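Thin White Cloths: Washing, Folding and Keeping Them Useful

A thin white cloth gets more work than anything else in my kitchen. It dries glasses, covers dough, wipes the counter and lines the salad bowl.

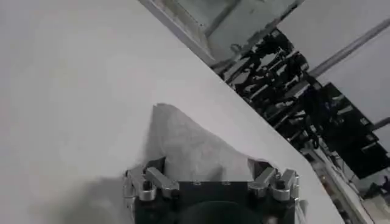
Sort before you wash. Cloths that touched raw meat or floor spills go in their own load. The rest can go in with white towels. Keep them away from anything with a zipper or hook closure, which will pull threads out of a loose weave. Shake each one out over the sink first to get rid of crumbs.

Washing

Hot water and a normal dose of detergent is enough for most loads. Skip the fabric softener. It leaves a coating, and a coated cloth pushes water around on a glass instead of picking it up. If yours already have that problem, run them once with no detergent and a cup of plain white vinegar. Never put vinegar in with chlorine bleach.

For tea and tomato stains, rinse in cold water the same day, then soak overnight in oxygen bleach following the amount on the package. Grease needs dish soap rubbed in by hand before the cloth gets wet. Old grease that has been through the dryer usually stays, and I move those cloths to the rag bin.

Drying

Take them out of the washer right away and snap each one by two corners. This saves most of the ironing. Thin cotton dries fast on a rack, and I only use the dryer in August when the air is so sticky that nothing dries indoors. Low heat, and out while slightly damp.

Folding a cloth that won't lie flat

1. Clear and wipe a stretch of table larger than the cloth.
2. Find two neighboring corners and lift the cloth by those. Let it hang for a second so the middle drops out of its bunch.
3. Lay the far edge down first and bring the rest toward you.
4. Smooth from the center outward with the side of your hand.
5. Fold in half, then in half again, and press the fold once.

If the cloth has been washed crooked, tug it on the diagonal while it is still damp. Dry cotton will not pull square no matter how long you work at it. Cloths that were badly cut at the factory never fold even, so put the ragged edge inside and move on.

White cloth is hard to see on a white table. Sowmya Acharya wrote in to say she folds hers on a dark placemat to find the corners, and I have done the same since.

Storing

Stand the folded cloths on edge in a shallow drawer, fold side up. A stack works too, but put the clean ones on the bottom so the same few don't wear out first. I don't use plastic bags for storage – any damp left in the cloth turns to mildew.

When to retire one

Hold it up to a window. Thin patches in the middle mean it will tear soon. Cut it into quarters for window cleaning or shoe polish. Cloths used with linseed oil or wood stain must be spread flat outdoors to dry before they go in the trash, as a wadded oily rag can catch fire by itself.

Updated 24 March 2020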